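Choosing a floor you can live with
Speaker notes, Skornlow home owners' evening, November 2021

Slide 1. Thank Abena Dankwa for the invitation. Say who I am: 46 years old, fitting floors since 2000, mostly kitchens and hallways. Questions at the end, please, unless you can't hear me.

Slide 2. Start with the room and leave the showroom for later. Who walks through it, and in what shoes? Is there a back door? Ask for hands up from anyone with a dog. The hallway in Quansah Road is the one to tell here – lovely dark boards, every paw mark on show by lunchtime.

Slide 3. What is underneath. Old concrete can be damp, and old boards move. Get a long straight edge and check for dips before you order anything. Ekow Gbeho will lend you his if you ask nicely. Timber subfloors need a proper backing layer before any tile goes down. Don't skip this slide even if we start late.

Slide 4. Colour. Pale floors make a small room feel bigger and they hide dust well. They do not hide hair, tea or mud. Take a sample home and leave it by the door for a week. 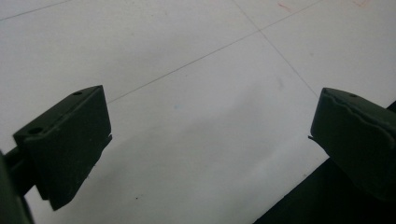

White floor tiles, pale finish.

Slide 5. Grout. Most complaints I get are about grout and hardly any are about the tile. With a white tile, a light grey grout keeps its looks longer than a white one. Pass round the two sample boards. Order 10 per cent more tile than you measured and keep the leftovers in the loft.

Slide 6. Cleaning. Warm water, a drop of mild soap, then rinse. Vinegar is fine in salad – keep it off grout and stone. Change the water when it goes cloudy.

Slide 7. Cost. Give the price per square metre, then add the levelling, the trims and the door that will need planing. Zuweira Annan has the printed sheet, one per household.

Questions. If underfloor heating comes up, hand over to Fuseini Sowah. Must be out of the hall by nine, chairs stacked against the back wall.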